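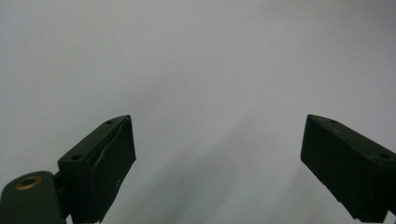
Snædís Norðdahl thinks I should budget for the fingers first and the robot second, and she told me so before I had even finished typing the heading on my spreadsheet. Her view is that the arm is a one-time wound and the fingers are a subscription.

I had them down under "misc." I have since moved them.

So, the spreadsheet. The gripper line started at 1000 dollars, which I picked because it was round and I was tired. Then I got the quote from Gilton, and the bare gripper came in under that, and I felt very clever until I reached the second page. Mounting plate, cable, shipping, and a thing called a commissioning fee that I still can't get anyone to define. Orley wanted less up front but sells fingers only in pairs, at 32 dollars a pair, with screws extra. Screws extra! I have a coffee can full of screws and not one of them will fit, I guarantee it.

The padding is its own headache. Tape is cheap and wrinkles. Molded rubber stays flat and costs what molded rubber costs. Kvaran quoted 409 dollars for a full set of pads in three hardnesses, and I laughed, and then I bookmarked it.

My plan as of 12/11/2018, subject to the usual cowardice:

Gripper from Orley, one
Spare fingers, four pairs
Tape, the good kind, two rolls
Screws, sigh
Kvaran pads – next June, if there is a next June

Narnel offered a lease, and the salesman was very nice about it. I did the math on the back of his brochure and by the third year I'd have paid for the gripper and a decent used bicycle.

If you've bought fingers from Orley, tell me how long a pair lasted you. Snædís says I won't like the answer, and she has already offered to sell me her leftovers.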